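6/16/20

Up before six to finish sorting the files from the Levholm shoot. I had put it off for days. There were 57 frames left after the first cull and I wanted it under 20, because the blog gets slow when I load a post with too many. I ended up with 19. Most of what I cut was the same pose with the chin a little higher or lower.

The model is new to me. He signed with Skokach last November and had done a couple of catalog jobs for them, sweaters and boots mainly. He has the kind of face that looks bored until he turns to the side, and then it is very good. I wish I had worked that out in the first hour. All the best ones are profiles, and they are nearly all from after lunch.

Skokach wrote back about the usage terms. I can run the pictures on the blog and in my own book, but nothing in print until they have seen a layout. That is fair. They also want the agency name under each picture, which I do anyway.

Spent too long on the black and white question. My first plan was to convert the whole set. I did four and they looked fine, but his coloring is half the reason I asked for him, and it seemed silly to throw it out. So color for the main post. I may do a short black and white follow-up later in the summer if people ask.

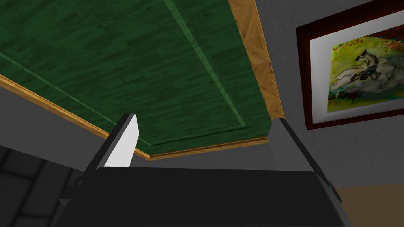 After that I answered mail. Somebody asked if I would go back to doing the weekly actor posts. I don't think so. They took a full evening each and the comments were always the same argument about who should have been on the list. I would sooner put the time into the portraits, even if fewer people read them.

Troltton wants 2 pictures for their online issue and is paying 100 for the pair. Not much, but they paid on time before. I sent them the one against the window and the one with the coat over his shoulder. I was tempted to hold back the coat one for myself – it is the best of the set – but it will be on the blog in any case.

Still need a title for the post. Also need to return the reflector to Mao before they charge me another day on it. The rental desk closes at four and I forgot again.

Went for a walk after supper and came back with an idea for the next shoot, outdoors, plain white shirt, early light. Wrote it on the back of the Skokach call sheet so I don't lose it. Bed early.

Recent entries
Packing for Levholm
Test shots, second try
Why I stopped the weekly actor posts
New lights from Mao

Contact | Copyright 2020, all rights reserved | Back to top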